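Learning to Fold from Two Hands: A Planning Layer for Cloth Tasks
Project report, Sasora stream, final term
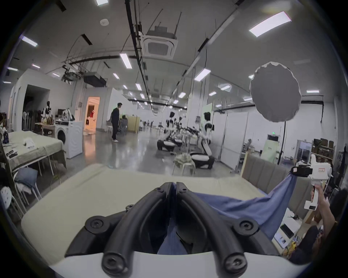
Figure 1. Blue cloth held between two hand-held grippers over the work table.

When we picked cloth folding in May we honestly thought the hard part would be the grasping, and we spent the first few weeks reading about very little else. Most of this report ended up being about timing. Our software, which we named Elside, takes recordings made with a pair of hand-held grippers and learns a policy for two arms, and the two streams have to agree on what "now" means before any learning is worth doing.

Each gripper keeps its own clock. In our first version we lined the streams up by file start time and hoped for the best, and the policy we trained on that data would let go on one side while the other was still pulling — very disheartening to watch in playback. Sistura, the alignment tool we wrote next, matches the opening and closing of the fingers on both sides and then resamples everything to 60 steps a second. It isn't a fancy piece of code, but we are rather fond of it.

We trained on 1,000 demonstrations and held back another 13 that we had labelled by hand. The planner predicts a short chunk of motion for both arms together, and we tried 4 chunk lengths. Short chunks made the arms hesitate near the corners of the cloth. Long ones looked lovely and smooth until the fabric slipped, and then they carried on as though it hadn't. We settled on the second shortest, which recovered best in the Morelli simulator.

There is plenty we would still like to fix. The simulator's cloth is stiffer than we'd like, so our results probably flatter us a bit, and the perception module still loses track of the hem whenever the fabric doubles over on itself. Next term's group is very welcome to our code and our notes, and should start with the alignment tests.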